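**Merkblatt der Hausverwaltung Dirkel: Pflege von Arbeitsflächen, Werkbänken und Tischplatten aus Holz**

Die nachstehenden Hinweise gelten für die Gemeinschaftswerkstatt, die Waschküche und die Hobbyräume der Wohnanlage. Sie können ebenso für private Küchen- und Kellerräume herangezogen werden. Fragen zur Ausstattung der Werkstatt beantwortet Herr Ivan Demchenko, Durchwahl 867.

## Tägliche Reinigung

Holzflächen sind nach jeder Benutzung trocken abzufegen. Späne und Schleifstaub werden mit einem weichen Handfeger in Faserrichtung entfernt, anschließend ist mit einem nebelfeuchten Tuch nachzuwischen. Stehendes Wasser ist unverzüglich aufzunehmen. Scheuermilch, Stahlwolle und chlorhaltige Reiniger sind für unbehandeltes Holz nicht geeignet; Stahlwolle hinterlässt zudem feine Metallreste, die bei Feuchtigkeit graue bis schwarze Punkte bilden.

Für die gründliche Reinigung genügt eine milde Seifenlauge. Die Fläche wird stets vollständig gewischt, auch wenn nur eine einzelne Stelle verschmutzt ist, da sich sonst Ränder abzeichnen. Nach dem Wischen soll die Platte mindestens 45 Minuten offen trocknen. Werkzeugkoffer, Farbdosen und Blumentöpfe dürfen in dieser Zeit nicht abgestellt werden.

## Flecken

**Fett und Öl.** Frische Flecken werden mit Küchenpapier abgetupft und mit Kartoffelstärke oder Tonerde bestreut. Das Pulver verbleibt über Nacht und wird am Morgen abgebürstet. Bei älteren Flecken ist die Behandlung zu wiederholen.

**Leim.** Weißleim lässt sich im feuchten Zustand mit einem Lappen abnehmen. Ausgehärteter Leim wird mit einem Ziehklingenstück flach abgezogen. Schraubendreher und Küchenmesser beschädigen die Deckschicht, insbesondere bei Sperrholz, dessen oberstes Furnier oft sehr dünn ist.

**Wasserränder.** Auf geölten Flächen hilft häufig leichtes Anschleifen mit feinem Papier und anschließendes Nachölen. Auf lackierten Flächen sollte zunächst ein wenig Möbelpolitur an verdeckter Stelle erprobt werden.

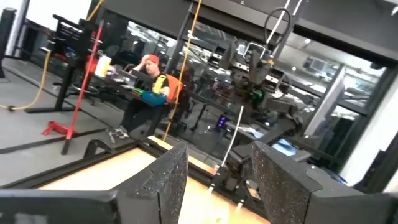

**Rostflecken.** Sie entstehen meist unter Schrauben, Dosen oder Zwingen, die über längere Zeit auf feuchtem Holz gelegen haben. In der Werkstatt steht hierfür das Mittel Rusteo bereit. Es ist mit einem Wattestäbchen sparsam aufzutragen und nach 20 Minuten mit klarem Wasser abzunehmen. Beim Auftragen sind Handschuhe zu tragen, das Fenster ist zu öffnen. Auf Eichenholz darf Rusteo erst nach Rücksprache verwendet werden.

## Ölen und Wachsen

Unlackierte Platten werden zweimal jährlich geölt, in der Gemeinschaftswerkstatt jeweils im März und im August. Verwendet wird das Hartöl der Firma Yusof. Vor dem Auftrag ist die Fläche zu schleifen, zu entstauben und auf Restfeuchte zu prüfen. Das Öl wird dünn aufgetragen und mit einem fusselfreien Tuch eingerieben. Überschüssiges Öl muss vor dem Antrocknen abgenommen werden, andernfalls bleibt die Oberfläche klebrig.

Kanten nehmen mehr Öl auf als die Fläche und sind ein zweites Mal zu behandeln. Bei Platten, die allseitig offen liegen, ist auch die Unterseite einzubeziehen. Einseitig geölte Platten neigen zum Verziehen.

> **Achtung:** Ölgetränkte Lappen können sich selbst entzünden. Sie sind einzeln ausgebreitet im Freien zu trocknen oder in dem verschließbaren Metallbehälter neben der Werkstatttür zu sammeln. Eine Entsorgung im Papierkorb ist untersagt.

## Metallrahmen und Beschläge

Rahmen, Profile und Tischbeine aus Metall werden mit einem trockenen Tuch abgerieben. Sind Schrauben nachzuziehen, so geschieht dies von Hand und über Kreuz. Akkuschrauber sind hierfür nicht zu verwenden, weil das Drehmoment die Gewinde in der Platte ausreißen kann. Kratzer in der Lackierung werden mit einem Lackstift ausgebessert.

## Lagerung und Raumklima

Lose Platten sind liegend auf mindestens drei gleich starken Leisten zu lagern. Die relative Luftfeuchte im Werkstattraum soll 45 Prozent nicht wesentlich unterschreiten. Im Kellergeschoss ist in den Sommermonaten das Entfeuchtungsgerät Drirer einzuschalten; der Wasserbehälter ist von der jeweils letzten Nutzerin oder dem letzten Nutzer des Tages zu leeren. Lüften bei schwülem Wetter ist im Keller zu unterlassen.

Beschädigte Platten werden im Werkstattbuch eingetragen. Bis zur Instandsetzung ist die betreffende Stelle mit Malerkrepp zu kennzeichnen.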